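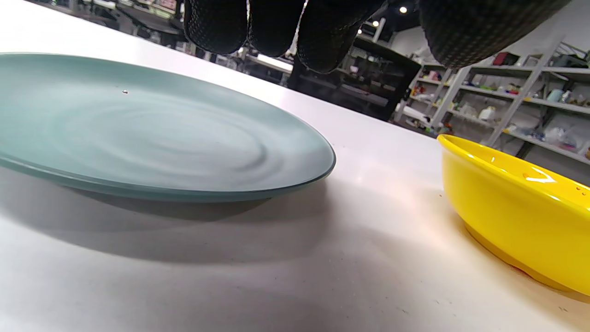
Home Recipes Dishes & Table Shop My Shelf About

May — by the woman behind Small Plates, Big Opinions

4 min read

I have been on a dish diet since last fall, meaning I promised myself no new plates or bowls until I got rid of some old ones, and I want it on record that I made it all the way to a Wednesday in May. Then I walked past the seconds table at Grusden (the housewares place by the bus station, if you're local) and that was the end of it! I went in for a dish brush. I came out with a dish brush and a heavy paper bag. The plate is the one I fell for first, a pale teal-green that goes a little darker and bluer right at the rim, with faint rings in the glaze that you only notice when you get down low and the light slides across it. And next to it, the yellow. Oh, the yellow. It's so bright it throws a warm orange glow onto the white table around its foot.

The plates are from a line called Katene and the bowls are Endotholm, so they were never meant to go together, and I think that's why I like them so much. Matching sets make me nervous. My mother had a matching set and we ate off the other stuff.

I used to be a white-plates-only person. You've read the same magazines I have, white makes the food stand out, white never dates, and so on. Fine. But dumplings on a white plate look like something you'd get on a tray with a paper napkin, and I eat a LOT of dumplings. Pale food needs some help. Put it in a yellow bowl and suddenly it's lunch.

So naturally the first thing these dishes got was dipping sauce.
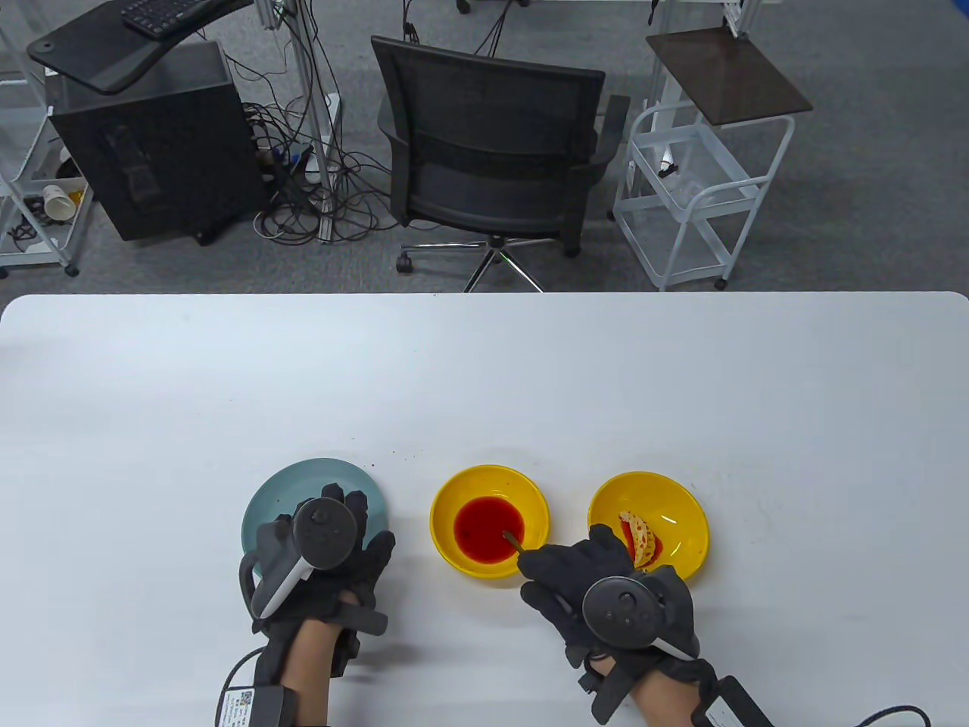 Sauce in the middle, one bite waiting on the right.

The sauce deserves its own paragraph. I've been making the same red one for years and I keep fiddling with it, but the version I'm happiest with right now goes like this: a good squirt of ketchup (don't make that face), chili paste, a spoonful of rice vinegar, a little sugar, a splash of soy, and enough warm water that it pours. Stir it, taste it, add more vinegar than you think you should. If it's for kids, leave out the chili paste and put in a bit of orange juice. It keeps in the fridge all week, though it never lasts that long at our place.

I like it in its own bowl, a real one, with room to get a stick or a fork in there and swirl. Those tiny sauce saucers drive me up the wall. You dip once and half of it is on the table. A second bowl for the food means you can drag a piece through the sauce and park it while you answer the door, and whatever drips stays in the bowl.

Washing up, so far so good. The glaze is slick and nothing has stuck to it, although I did let some sauce dry on overnight and had to soak that one. I don't trust the dishwasher with seconds yet. I lost a lovely Prondov mug that way, the handle came off in my hand, and I'm still mad about it.

Now I owe the cupboard 6 dishes, by my own rules. The chipped oatmeal bowls can go, and so can the square plates from my square plate period — if you want square plates, please leave a comment. I'm keeping the gravy boat. We don't even eat gravy, but I'm keeping it.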